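Home Posts Archive About Search

What is a thread count for, anyway?

Last updated 21 May 2026

I bought new sheets in March, and I'm still annoyed about it. The old set had gone thin in the middle, so I went looking for a plain replacement and ran straight into the number. Every package had one. The Komeo set said 1,000 in gold type. The Grulline set next to it said nothing at all on the front and cost less than half as much.

I asked the clerk at the shop in Trirdale what I'd be getting for the extra money. "More threads," he said. Fine, but a bed sheet is only so big, and there's a limit to how many threads you can lay side by side in an inch of cloth. From what I've read, the big numbers often come from twisting thin strands together and counting each strand. I can't prove that's what Komeo does. I did write to ask. They sent me a coupon.

So I bought both. I slept on each for two weeks, washed them the same way, and tried to be fair about it.
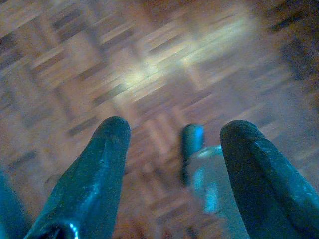
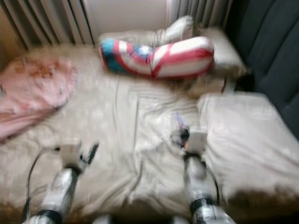
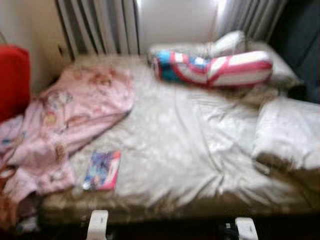 What I noticed after a month

The expensive set was heavier. It was also warmer, and I don't count that as a plus once the nights get sticky. It took 72 minutes in the dryer and the corners still came out damp. The cheap one was stiff for the first few washes and then it settled down.

Softness? I went back and forth. On the first night I was sure the Komeo sheet won – then I remembered I'd paid for it and wanted it to win. By the second week I had stopped noticing either one.

The label also says "100 percent cotton," and I have fewer complaints there, except that it doesn't tell you if the cotton is any good. Short fibers pill. Long ones mostly don't. You'd think that would go on the front of the package.

A reader from the Chávez laundry forum told me to hold a sheet up to a window and look at how even the weave is. I tried it with both and couldn't see much difference, though my window isn't very clean.

I'm keeping the Grulline set on the bed for now. The other one is in the closet, and I still haven't used the coupon.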